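I caught up with the owner of Wemthorpe, the little toy and playroom shop, on a slow afternoon, and we got talking about tidying - her favorite subject by a mile! She has been at it for 19 years and still gets excited about a good drawer.

"People buy these giant toy chests," she told me, "and then the kid can't find a thing. I like small. A little cabinet, an open box, something with a lid. Done!"

I asked what goes where, and she laughed at me a bit. Foam cubes go in an open box, always, so little hands can reach in (mine end up under the couch, but okay). Play food gets its own plate. Animals she leaves out until last.

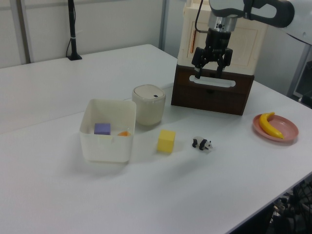
Small storage on a white table, with a panda and a banana still out.

"I'm fussy about drawers," she went on. "I want a cutout you can hook your fingers into. Knobs come off, and then guess who's on the floor looking for the screw?"

She once tried sorting everything in the shop by color and gave up after 71 bins - her back still complains about it. These days she sorts by what kids play with together, and she says the customers' kids put things back without being asked. Well, some of them do.

And the panda? "Oh, he goes on top of the cabinet at night," she said. "My granddaughter's rule. I don't argue."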